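Velell Support Portal
Home / My tickets / Comfort insole, full length

Subject: Left insole squeaks and creeps forward after re-seating
Opened by: Nidia Guzmán
Date opened: 14 Jun 2023
Assigned to: Milagros Vergara
Status: Closed by customer

Nidia Guzmán wrote:

I bought a pair of your full-length insoles in February from the Skellmont store in Cistotthorpe. The left one squeaks at every step and slides toward the toe. By lunchtime I have a ridge under my toes and a bare patch at the heel. The right one is fine.

Before you send me the standard reply, I have already read the help page. It says to "allow a settling-in period." I allowed one. I don't see how a piece of foam settles in by moving forward, and I would like to know what that sentence is based on.

Shoes are Ocampo lace-ups, the plain work model, same size I have worn for years. I walk to work, 30 minutes each way, on sidewalk.

Milagros Vergara replied:

Hi Nidia, thank you for the detail. Could you check these for me?

1. Is the original factory insole still in the shoe?
2. Did you trim the Velell insole, and if so along which line?
3. Does the squeak happen with the insole out?

A light dusting of talc under the heel is our usual first step for noise.

Nidia Guzmán wrote:

1. No. I took both out on day one.
2. Yes, along the line for my size. Your lines are printed so faintly that I would not swear to it.
3. No squeak with it out. I walked up and down the hallway at work with a bare shoe and got looks for it.

About the talc. I tried it. It was quiet for one morning and then it came back, with white powder on my socks. I have seen talc recommended for squeaky floors, squeaky beds and squeaky shoes, and I have yet to meet anyone it worked for past the first day.
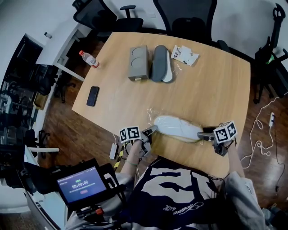 Attachment 1. Insole on its plastic bag, held at both ends.

The top cover looks fine to me. My complaint is with whatever is going on underneath, at the heel, where your box promises a "grip zone." I have rubbed my thumb over the grip zone and the non-grip zone and can't tell one from the other.

Milagros Vergara replied:

Thank you, that helps. When an insole creeps forward it is most often a little too short or too narrow for the shoe, so there is nothing at the toe or sides to stop it. Would you measure the gap at the toe with the heel pushed all the way back? Up to 3 mm is within what we expect.

Please also try swapping left and right shoes if you own a second pair, so we can rule out the shoe itself.

Nidia Guzmán wrote:

Gap on the left is 5 mm. Gap on the right is 3 mm. I measured with a steel ruler and then measured again, as I expected to be told I had done it wrong.

I don't own a second pair of the same shoe. I did put the left insole in an old sneaker of a similar size. It squeaked there too — less, but it did. So I am not convinced by the short-insole theory on its own. Short explains the sliding. It doesn't explain the noise in a shoe where it fit snugly.

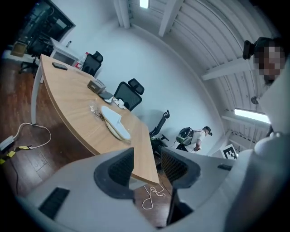

Attachment 2. Wider view of the table, white piece with beige base next to a clear bag.

Also, wiping the inside of the shoe with a damp cloth and leaving it open overnight (your help page, step four) made no difference that I could hear.

Milagros Vergara replied:

That's a fair point about the sneaker. Noise in two different shoes suggests the cover may be coming away from the foam at the heel. Press down with your thumb at the center of the heel and twist slightly. If you hear it in your hand, the shoe is not the cause.

Nidia Guzmán wrote:

Pressed and twisted. It squeaks in my hand, clearly. The right one does not.

I wish this had been question one. It takes a few seconds and needs no powder.

Milagros Vergara replied:

I agree, and I have asked for it to be moved up the help page. I've approved a replacement pair, one size longer so you have more to trim. No need to return the old ones. Trim a little at a time, starting at the toe, and keep the heel untouched.

Nidia Guzmán wrote:

New pair arrived. Trimmed with good scissors, gap is even on both sides, no squeak after 70 miles by my phone's count. I don't entirely trust the phone either.

I still can't feel a grip zone. You can close this.

Ticket closed. Replies to this ticket will open a new one.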